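From: Raili Pesonen
To: cell-support mailing list
Date: Sun 23 July
Subject: Re: Finger alignment and grip settings on the Oltetti cell

Dear colleagues,

I am replying on behalf of the maintenance group to the enquiry from Yen-ting Kwok, which is quoted below for those who joined the list after it was sent. The reply is addressed to the whole list, as the Darden site has the same gripper and will face the same work in August.

> Yen-ting Kwok wrote:
>
> We have changed the finger pads on the Oltetti cell in accordance with the
> service sheet. Since the change, the two fingers no longer appear to meet
> evenly. With rigid boxes the effect is slight. With soft wrapped goods the
> item turns in the grip while the arm is travelling, and it is then set
> down at an angle.
>
> I should be grateful for guidance on three points. First, whether the
> fastening screws on the fingers should be tightened before or after the
> zero position is taught. Second, whether a separate grip setting is
> required for wrapped food. Third, whether the shelf positions must be
> taught again once the fingers have been removed and refitted.
>
> The cell is otherwise in good order. Ching-wen Su has asked that we do not
> alter the arm program itself until a reply has been received.

The three points are taken in the order in which they were raised.

1. Fastening screws and zero position

The screws are to be tightened in two stages. They should first be brought up by hand, so that each finger is seated but can still be moved slightly. The gripper is then closed on the setting block at the lowest force and held closed while the screws are tightened, alternating between the left and right fingers. The zero position is taught only after this has been done. If the zero is taught while the screws are loose, the error will be stored and will return each time the gripper is started.

The setting block is 19 mm wide. It is kept in the drawer under the controller and should be wiped before use. Please do not substitute a product box for the block. Cardboard gives under load, and two boxes of the same product may differ.

Once the zero has been taught, open and close the gripper 13 times without a load and then check the gap against the block again. If the reading has moved, the screws should be released and the procedure repeated from the beginning. If it moves a second time, the finger mount is to be reported to Siu-fong Yang, who holds the spare parts.

2. Grip setting for wrapped food

A separate setting is required, and it should be saved under its own name. The general setting closes to a fixed force and is suitable for cartons and tins. It is too strong for bread and similar goods, and operators have in the past reduced it by hand and then forgotten to restore it. The setting named Gendaten Soft has been prepared for this purpose and may be loaded from the shared folder.

The grip point matters as much as the force. Wrapped sandwiches should be taken by the gathered end of the film and kept upright, with the fingers bearing on the gathered film and clear of the filling. Both fingers should reach the film together. Where one touches first, it pushes the item towards the other and the item begins to turn, which is the fault described in the enquiry.

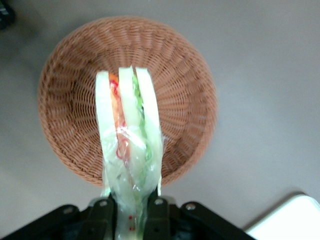
Wrapped sandwich held upright by the gathered film, over the wicker basket.

The closing speed in Gendaten Soft is deliberately low. It may be raised by the site if the cycle time requires it, but only after six consecutive placements have been completed without the item turning. A record of these placements should be entered in the cell log with the initials of the operator. The opening speed should be left as supplied.

Operators should also inspect the pads at the start of each shift. Film leaves a residue on the contact faces, and a pad that has become smooth will let the item slip even where the alignment is correct. A dry cloth is sufficient in most cases. Solvents are not to be used, as they harden the pad material. Pads showing a raised edge or a cut should be replaced as a pair, even where only one is affected.

3. Teaching the shelf positions again

It is not necessary to teach every position again, but the reference position must be checked whenever a finger has been removed. If the reference agrees to within about 6 mm, the stored shelf positions may be kept and corrected by a single offset. If it does not, the positions on each tier must be taught afresh, beginning with the lowest. The offset should be entered in the tool table and not in the individual positions. Once it has been entered, run each approach at reduced speed with one hand on the stop control. The approach height requires particular attention on a stand of the clear acrylic kind, where every tier has a raised front lip and a divider separates left from right. A finger that is only slightly low will catch the lip before it reaches the goods. Where cylindrical containers are laid on their sides on the lower shelf, the closing line of the fingers should be checked against the middle of the container as well, as a grip above that line tends to push the container down and away.

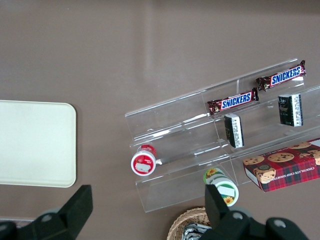 Lighting is a further point on which the Chiu site has asked for a common rule. The wrist camera should be focused and its exposure fixed under the lighting in which the cell will be used, and the automatic exposure should then be switched off. Bright white highlights run along the edges and folded lips of a transparent stand, and these can be mistaken for the edges of a product if the exposure is allowed to drift. The check should be made with goods in place, preferably of mixed shapes and with at least one shiny wrapper, and repeated if the lamps are moved or replaced. Please store the exposure value together with the date of the check in the camera page of the log.

The arm program itself need not be altered for any of the work set out above. I have confirmed this with Ching-wen Su, who agrees that the zero position, the grip setting and the tool offset may be changed by the local maintenance staff. Changes to the path, the speed limits or the stop functions continue to require written approval.

Ya-wen Yang will issue a revised service sheet in August. Until then the present sheet remains in force, with the exception of the step on fastening screws, for which the wording under point 1 should be used. Sites that have already changed their pads are asked to check the zero position at the next planned stop and to send the reading, before and after correction, to this list.

Yen-ting, if the fingers still do not meet evenly after the second attempt, please leave them fitted as they are and write to me directly with the two readings.

Yours sincerely,

Raili Pesonen
Maintenance group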